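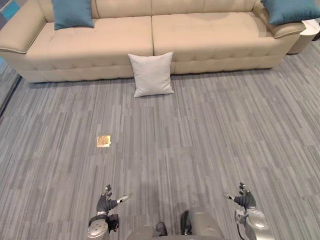

Figure 3. Beige or cream tufted sofa with two teal throw pillows, on grey striped carpet.

4.2 Waiting families and the supply of news

The flooding of the Follcombe workings kept three surveyors underground for 36 hours. It kept their relatives in the parish hall for rather longer, as the hall had the only working kettle. Hellwig and Marquez have written at length on the pumping. We are concerned with what the relatives were told, and by whom.

The official log lists 186 messages sent from the shaft head to the hall. Most of them said that there was no news. Steinbach calls these "empty bulletins" and would have done away with them. Our interviews suggest she is too harsh: several relatives could recite them years later, and two complained that the wording had changed halfway through the second night, which they took as a very bad sign. The change came with a new shift officer, who disliked the word "ongoing".

Rumour filled the gaps with its usual energy. By the first evening the surveyors had been found, lost again and, in one version, taken to hospital in Ernmont, a town without a hospital. Mizuno reports much the same pattern at the Strobel quarry, though there the rumours at least kept to existing buildings.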